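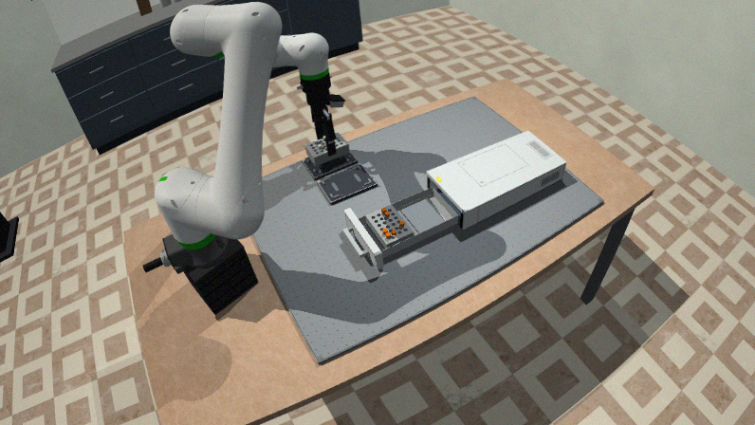 White arm, green ring, wooden table.

So I finally watched Skultholm last night, all 142 minutes of it, and I'm still kind of buzzing! It's a slow-burn mystery set in a ferry town where the boats quit running every winter, and a woman comes home in January to sell her late aunt's hotel. Then she finds one of the rooms still has a paying guest – except the name in the book is her own.

I know, I know, it sounds like a hundred other movies. The first half hour had me worried too (so much staring at water). But once she starts reading the old guest books it really takes off, and there's a dinner with four people and one bowl of soup that made me more nervous than any car chase I've seen this year.
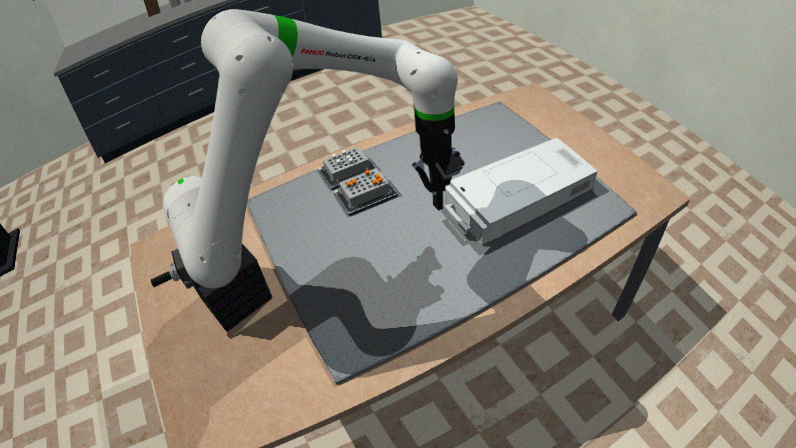

The ending (no spoilers, promise)

I went back and forth on this one. The last 26 minutes switch to the guest's side of things, and you either go along with it or you don't. I did, mostly. The music helps a lot – just a piano and what sounds like a radio between stations. My one real gripe is the brother, who gets a big speech and then vanishes from the movie. Where did he go? I rewound to check and I still don't know.

I'd put it a notch above Daddale, which had the same gloomy mood but a lot less story. If you liked that one, you'll eat this up. 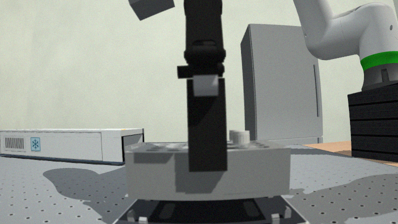

Fillow: Loved the soup part, but the switch at the end lost me completely. And the brother is on the ferry in the very last shot, top deck, by the railing. Go look again!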